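Botport forum > Arms and grippers > Learning from examples

Topic: How many PC teardown runs before training?

grullthorpe_lab
2019-11-20
We are collecting runs for taking desktop PCs apart. The arm is driven by hand and every run is saved with joint positions and video. So far we have 100 runs, all on the same model of tower. The policy reaches the right area but it is poor at choosing what to grip first. Should I keep going on this tower or bring in other models now?

Set-up is one arm with a two-finger gripper and a fixed camera. The case goes on its side on the ribbed metal surface with the side panel already off. Start of a run:
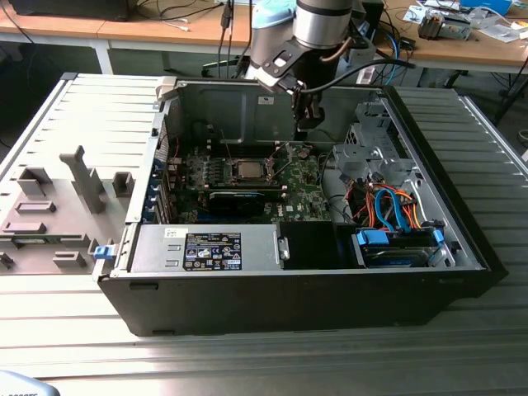
Tower open, side panel to the left, gripper over the case near the rear wall.

We have 17 more towers in the store room, from 3 makers.

jugah
Bring in other models now. 100 runs on one case teaches it that case. We did the same with printers and had to throw most of it out when the second model came in.

Anisa Raju
I don't agree. If it can't choose a first part on a case it has seen 100 times, a new case won't help. I would look at the labels. Did all your drivers take the parts out in the same order?

grullthorpe_lab
No. We have 3 drivers and I left the order up to them. One goes for the drive first, the other two start with the cables.

Anisa Raju
Then that is your problem. At the start of a run it has two different answers for nearly the same picture. Fix the order, write it down, and record a fresh set.

jugah
Or keep the mixed order and give it the name of the next part as an input. Real work will not come in a fixed order. Some of those towers will have the drive missing anyway.

Anisa Raju
Fair, but that means labelling every step in the old runs. Is anyone going to do that?

andia_tom
We did it. It took two of us 9 days for a set a bit bigger than yours. Worth it in our case, but agree on the part names first. We had "cable", "lead" and "wire" all meaning the same thing.

Separate point: I would move the side panel off the work surface. It has blue plastic on it and so do the drive carriers. Ours used to drift towards anything the right colour.

jugah
I'd leave the panel in for some runs. It needs to learn to ignore it.

andia_tom
For some runs, yes. Not for all of them.

grullthorpe_lab
Thanks all. I will label 9 of the old runs by step first and see how long it takes. If it is too slow I'll go with the fixed order. Panel comes off the surface for half of the new runs. Will post numbers when I have them.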